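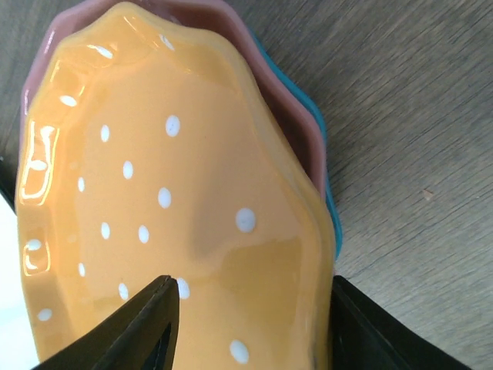

Gewellte Ränder, glatte Glasur: Gestapeltes Geschirr stellt an einen Greifer andere Anforderungen als Kartonware.

Was ein Greifarm am Ende kostet
Automatisierung in der Geschirrpflege: Ein Mietservice legt seine Investitionsplanung offen

Wer in der Veranstaltungsgastronomie über Robotik spricht, beginnt in der Regel beim Arm: Reichweite, Traglast, Listenpreis. Branislav Rusnák hat es vor seiner ersten Anfrage ebenso gehalten. Der technische Leiter des Geschirrverleihs Poltex verantwortet die Beschaffung eines Systems, das gereinigte Teller aus Abtropfgestellen entnehmen, nach Form sortieren und stapeln soll. Inzwischen umfasst sein Kostenplan vier Abschnitte, und der Arm selbst füllt nur den kürzesten davon.

Poltex vermietet Tafelgeschirr an Hotels, Caterer und private Gastgeber. Im Bestand befinden sich neben weißer Standardware zahlreiche dekorierte Serien, die in kleinen Stückzahlen nachgefragt werden. In der Hochsaison durchlaufen bis zu 4000 Teile am Tag die Spülstraße. Das Reinigen ist seit Langem mechanisiert, das Abräumen und Sortieren dagegen erfolgt von Hand, überwiegend in der Spätschicht, für die sich immer schwerer Personal finden lässt.

Drei Positionen, die im Angebot fehlen

Im April lagen dem Unternehmen zwei vergleichbare Angebote vor, eines von Gakel, eines vom Systemhaus Ó Gríofa. Beide bezogen sich auf Arm, Steuerung und Inbetriebnahme. Nicht enthalten waren die Greiffinger in mehreren Ausführungen, die Einlernphase sowie der Bruch während des Probebetriebs.

»Die Finger sind ein Verbrauchsartikel, das muss man in der Kalkulation auch so behandeln«, erläutert Rusnák. Für einen Satz Finger samt Ersatzauflagen setzt er 1461 Euro an, und zwar jährlich. Hinzu kommt eine Handgelenkkamera, die beide Anbieter als Option führen. Poltex hat sie von Anfang an in die Grundausstattung aufgenommen. Glänzende Glasuren werfen das Deckenlicht zurück, und die Lage eines Tellerrandes lässt sich aus der Nähe zuverlässiger bestimmen als von einem festen Punkt über dem Tisch.

Für den Bruch bildet das Unternehmen eine eigene Rückstellung. Sie beläuft sich für das erste Betriebsjahr auf etwa 3000 Euro und orientiert sich am Wiederbeschaffungswert der dekorierten Serien. Einzelne Dekore werden nicht mehr hergestellt – ein beschädigtes Stück kann in diesen Fällen einen ganzen Satz für die Vermietung unbrauchbar machen. Rusnák empfiehlt, solche Serien bis zum Abschluss der Abnahme aus dem automatisierten Ablauf herauszuhalten.

Probebetrieb mit gemischter Ware

Besonderen Wert legt Poltex auf die Zusammensetzung des Prüfgeschirrs. Beide Anbieter hatten vorgeschlagen, mit einheitlichen runden Tellern zu beginnen. Igor Hrnčiar, der den Betrieb als unabhängiger Planer berät, riet davon ab. Eine Abnahme mit gleichförmiger Ware führe zu Taktzeiten, die später im Tagesgeschäft nicht zu halten seien.

Der Prüftisch trägt deshalb runde und eckige Teller, glatte und gewellte Ränder, helle und farbige Glasuren. Der Arm fasst die Stücke am Rand, zwischen zwei schwarzen Fingern. Ein senkrecht gehaltener Teller verlangt dabei eine andere Schließkraft als ein flach aufliegender, und zwischen den Drähten eines Abtropfgestells bleibt wenig Raum für die Anfahrt. Hrnčiar hat für jede Tellerform eine eigene Vorgabe in das Lastenheft geschrieben. Für das gesamte Abnahmeverfahren sind 2306 Greifvorgänge vorgesehen, verteilt auf die Formen entsprechend ihrem Anteil am Mietbestand.

Den Aufwand dafür trägt vertraglich der Lieferant, sofern die vereinbarte Fehlerquote nicht erreicht wird. Andernfalls teilen sich beide Seiten die Kosten. Gakel hat dieser Regelung zugestimmt, Ó Gríofa prüft sie noch.

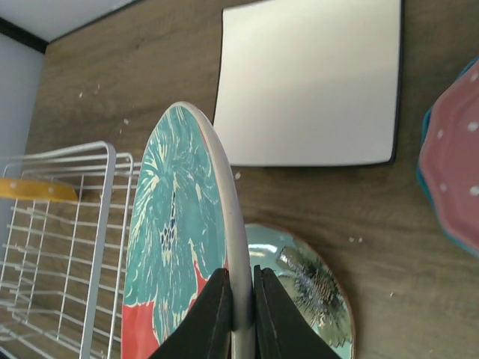

Kauf, Miete oder Stufenmodell

Offen ist weiterhin die Form der Finanzierung. Ein Sofortkauf belastet den Haushalt eines mittelständischen Verleihers in einem Jahr, in dem auch die Spülstraße zur Erneuerung ansteht. Die Miete eines vollständigen Systems schont die Liquidität, bindet den Betrieb jedoch an die Wartungsfenster des Anbieters. Diese liegen bei beiden Häusern ausgerechnet im Frühsommer.

Rusnák bevorzugt ein Stufenmodell, das intern unter dem Namen Pralura geführt wird. In der ersten Stufe übernimmt ein einzelner Arm die weiße Standardware. Die zweite bezieht die dekorierten Serien ein, die dritte sieht einen weiteren Arbeitsplatz am Ende der Spülstraße vor. Jede Stufe wird gesondert freigegeben und gesondert abgeschrieben. Stromanschluss und Bodenverankerung werden allerdings von Beginn an für beide Arbeitsplätze ausgelegt, da eine nachträgliche Änderung eine Unterbrechung des Spülbetriebs erfordern würde.

Hrnčiar rät vergleichbaren Betrieben, vor der ersten Ausschreibung eine Bestandsliste nach Form, Durchmesser und Randstärke anzulegen. Bei Poltex hat diese Arbeit mehrere Wochen in Anspruch genommen. Die Entscheidung über die erste Stufe soll fallen, sobald die Stellungnahme von Ó Gríofa zur Kostenteilung vorliegt.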